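Why Do Bowls Come in So Many Sizes?

Hi, it's Joelle Nimri again! Last time I wrote about spoons, and Omar Shboul sent me a question I loved: why can't we just have one bowl for everything?

Well, try this. Pour your soup into a tiny dipping bowl. Oops, soup on your socks! Now put one spoonful of ketchup in a giant salad bowl. You'd be chasing it all over the bottom with your french fry.

A bowl has a job, and its size goes with the job. Big wide bowls let hot food spread out, so it cools faster (try it with oatmeal some morning). Little ones are great for sauce, nuts or olive pits.

And why round? If you've ever scraped yogurt out of a square box, you know about corners. Food hides in them! A round bowl lets your spoon glide right along the side.

Setting the table is my favorite part. I start with the big bowls and spread them out so elbows don't bump, and then I find a place for the small one.
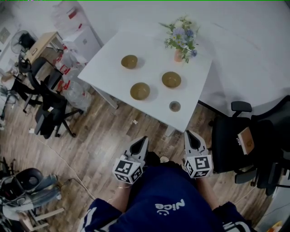

Flowers go toward the back for me, so I'm not reaching over petals to get to my soup. You might like yours in the middle, and that's fine too. Just leave room for the bread!

Got a kitchen question? Send it in before September and I'll try to answer it.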